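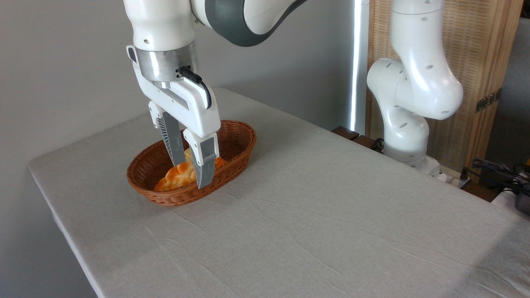
Is a wicker bread basket worth having if you've already got a bread bin?
For serving, I'd say so. For keeping bread overnight, stick with the bin.

Right, quick review of the Rinbridge oval basket, typing this while the oven heats up. Bought mine in November from Clemulus, 16 quid plus postage. Item 3711 if you're searching, because their search box is hopeless and keeps offering you log baskets.

Shape first. Oval, rolled rim, reddish-brown weave. Takes a plaited loaf nicely, which was the whole point for me, as my old round one made every plait sit at a daft angle. Rolls fine too. A big round sourdough, no. Tried it, wobbled, went back to the board.

Weight on my scales: 381 grams. Light enough to pass down the table one-handed with bread in.

Rim is smooth. No snags on the tablecloth so far, and mine is a cheap plain grey thing that catches on everything. Underneath is a bit rougher so I wouldn't drag it accross bare polished wood.

Crumbs. They get in the weave, obviously. Poppy seeds are the worst. Turn it over and bang it on the back step, then an old toothbrush for the corners (well, the ends, it's an oval). Label says wipe only. I rinsed it once in a hurry and it took more than 3 days to stop smelling like a damp shed. Don't.

Smell out of the box: slight, hay-ish, gone in a week.

No liner included, bit mean at that price. I use a napkin for anything sticky or glazed. Egg wash crust straight on the weave is ok once it's properly cool, otherwise it sticks and you loose a bit of the bottom.

Compared with the Mac Suibhne one my sister has: hers is deeper, feels tougher, costs nearly double. Better for rolls. Mine is better for a long loaf and goes in the cupboard on its side.

Four out of five. Would be five with a liner. Oven's beeping.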